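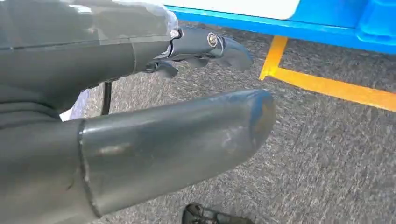 Tarkach Outdoor Arm Kit

The Tarkach is a mobile arm kit for yards, parking areas and loading zones. It is sold by Fotent as a complete set: arm, two-finger gripper, wrist camera, controller and cables. The base is not included. Most customers mount the arm on a cart or platform they already own, and Fotent can supply a drilled adapter plate if you send us the hole pattern.

What it is used for

Picking up light items from pavement, moving bins and cones, opening lids, and recording work for training purposes. The arm reaches the ground from a mounting height of up to 700 mm. It is not meant for lifting people, for use near open water or for work in traffic lanes.

Gripper

The gripper is black, with linked plates and curved fingertips. The tips narrow toward the end so they can get under flat objects on rough ground. Asphalt wears them down. They are held by one bolt each and can be changed with the hex key in the kit. A spare pair is included. Finger opening is 77 mm at the tips.

Wrist camera

The camera sits close to the wrist and looks along the gripper. Parts of the arm stay in view at all times, depending on the pose. If you use your own vision software, mask these areas before you start. Mask files for the standard poses are on the drive that comes with the controller.

Covers

The arm is not sealed against rain. For damp days we recommend a plastic cover over the upper segment. Leave the joints free to turn and keep loose plastic away from the gripper linkages. Fitted covers made by Moser are available as an extra. Order these by arm serial number, as the early housings are slightly wider.

Cable routing

Leave enough slack below the arm for the wrist to turn fully, but not so much that the cable can touch the ground. Check it at the lowest pose before each session.

Working area

Keep bystanders 3 meters back when the arm is running on its own. An operator guiding the arm by hand may stand next to it and should wear closed shoes. Existing painted lines can be used to mark the work area if they are still easy to see.

In the box

Arm with gripper
Wrist camera, mounted
Controller and power supply
Spare fingertips, one pair
Hex key set
Cable ties and clips
Printed setup guide

Ordering and support

Orders placed before November ship with the current controller. Later orders ship with the Gistico controller, part 31, which uses the same connectors. For quotes, write to Nuanchan Tanasarn in sales. Questions about mounting and repairs go to Gertraud Ammann in the workshop. Please have the serial number ready.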